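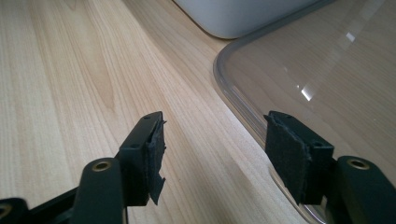
공유 작업실 풀게이트, 나무 탁자 정리에 나서

공유 작업실 풀게이트(Fullgate)가 8월 한 달 동안 공용 나무 탁자 정리에 들어갔다. 이용자들이 두고 간 물건이 쌓여 정작 앉아서 일할 자리가 줄었다는 민원이 이어졌기 때문이다. 한 이용자는 건의함에 "탁자가 창고보다 창고 같다"고 적었다.

새 규칙은 간단하다. 탁자 위에는 한 사람이 물건을 2개까지만 둘 수 있고, 오후 4시가 지나도 남아 있는 것은 입구 선반으로 옮긴다. 투명 플라스틱 용기도 1개로 친다. 안이 들여다보인다고 해서 없는 것으로 쳐 주지는 않는다.

운영을 맡은 엔카르나시온 에레로 씨는 "첫 주에 선반으로 간 물건이 100개"라며 "찾으러 온 사람은 2명이었다"고 말했다. 나머지는 주인도 잊은 모양이다. 그중에는 뚜껑만 남은 반찬통과 짝이 안 맞는 젓가락도 있었다.

이용자 허우위퉁 씨는 나뭇결이 비스듬히 보이는 자리를 이번에 처음 알았다고 했다. 이곳을 드나든 지 두 해째다. 그는 "탁자 색이 이렇게 밝은 줄 몰랐다"면서도 자기 용기는 그대로 두고 갔다. 용기는 4시 정각에 선반으로 옮겨졌다.

선반에 있는 물건은 이달 말까지 찾아갈 수 있다. 선반 정리 일정은 아직 정해지지 않았다.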